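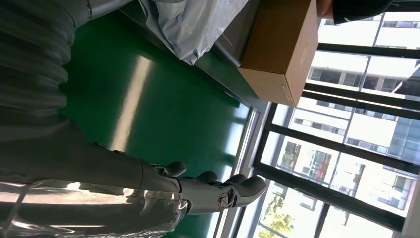 Support > Hands and Grippers > Tickets > 153

Ticket 153: Right hand decides it has dropped the bag (it has not dropped the bag)
Opened by: Remedios Escobar
Assigned to: Begoña Vidal, Alolent controller support
Opened: 11 July 2019
Priority: Medium (was High, see below)
Status: Closed, with a leftover

Setup
Two Sivavik five-finger hands on the arms, Alolent controller, firmware as delivered. The task is parcel scanning: pick from the right-hand table, carry to the scanner stand, present the label, put it back. We are comparing the Sivavik hands against the Mateos parallel gripper, 100 picks each, same parcels, same operator.

Problem
Cardboard boxes are fine. Plastic courier bags are not. The right hand closes on the bag, lifts it, starts across, and then the controller reports OBJECT LOST and opens the fingers to "recover." At that point the object is lost. The log is therefore always correct if you read it late enough.

Happens on 30 of the 100 picks. No pattern by bag weight that I can find. The Mateos gripper does the same parcels without this error, but it has no object detection at all, so it would also report success holding air.

Tried so far
- Power cycle. No change.
- Power cycle, slower. No change.
- Recalibrated both hands with the fingers free. Passed on every joint.
- Swapped the left and right hand cables at the controller. Now the wrong hand does everything, and drops bags with the same enthusiasm. Swapped back.
- Read the manual. It says to contact support.

Remedios

---

Reply, Begoña Vidal
Thanks for the thorough list. Setting priority to High while we rule out a finger drive fault.

Please send the joint current log for one failed pick, all fingers, starting before contact. Also tell me which grasp preset you are using and whether the wrist camera is feeding the hold check or only recording. A view of the hand on a bag at the scanner would help too.

---

Reply, Remedios Escobar
Log attached. Preset is "Box, medium." I know. There is no preset called "Bag, resentful," so I took the one that worked on the first parcel I tried, which was a box.

Wrist cameras are Kovivo modules and they are only recording. The hold check runs on motor current alone.

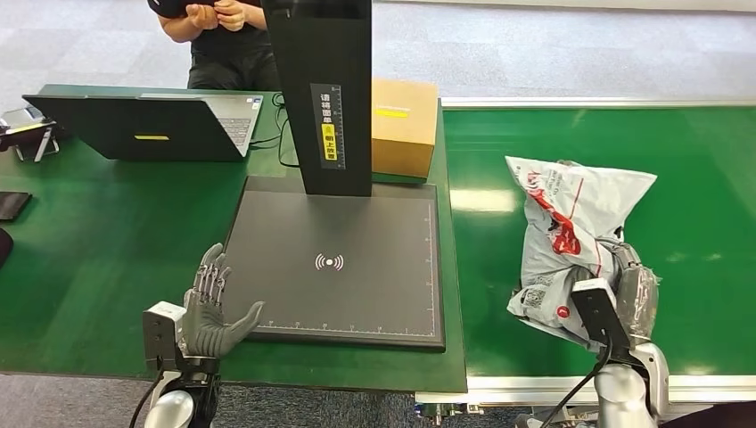 Right hand on a courier bag, left hand open beside the scanner base plate.

The hand has plenty of bag. What it lacks is confidence.

---

Reply, Begoña Vidal
The drives are healthy, so I have moved this back to Medium.

In your log the current in the ring and little fingers rises at contact and then sags as the bag settles. The box preset expects current to stay up on every finger it counted at contact. If 2 fingers fall under the floor at the same moment, the controller calls it a drop. On a rigid box that is a reasonable rule. A bag full of something soft will fold itself around the fingers and take the load off two of them whenever it likes.

Please try these in order, changing one thing at a time:

1. Set hold_policy to ANY_OPPOSED. It then needs the thumb plus one finger.
2. Leave the current floor alone. Everyone wants to lower it. Please don't, or it will start holding air like the other gripper.
3. Set on_lost to PAUSE instead of OPEN.
4. Save it as a new preset. Editing "Box, medium" in place will be undone by the next update.

---

Reply, Remedios Escobar
I had lowered the floor before your message arrived. It held air very well. Floor restored.

Step 1 took the failures from 30 to four. With step 3 added, those four turned into pauses: hand stays shut, controller sulks, operator presses Continue, bag gets scanned. I would like to know who chose OPEN as the default response to thinking you are about to drop something.

One new thing. After a pause, the left hand doesn't return to its ready pose. It stays wherever it was, palm open, until the next cycle starts. Harmless so far, though it does give the impression of wanting a word.

Scoring for the comparison: I am counting a pause as half a failure for the Sivavik, and a bag pinched by its one loose corner as half a failure for the Mateos. The Mateos has a lot of those. The label ends up on whichever side faces away from the scanner, and a parallel gripper has no fingers free to do anything about it.

---

Reply, Begoña Vidal
The default dates from a bench test where the operator's own fingers were a concern. I have passed on your comment with the adjectives removed.

The left hand issue is known. PAUSE stops the whole motion queue, including the other arm's return move. A fix is planned for the November release. Until then, add a ready_pose call for the left arm to your Continue routine.

OK to close?

---

Reply, Remedios Escobar
ready_pose added, works. New preset is saved as "Bag, resentful" and I would appreciate it surviving the update.

Close it. I will open another one for the Kovivo timestamps, which disagree with the controller clock and, on the left wrist, with each other.

Contact Alolent Support | Ticket policy | Copyright Alolent | Back to top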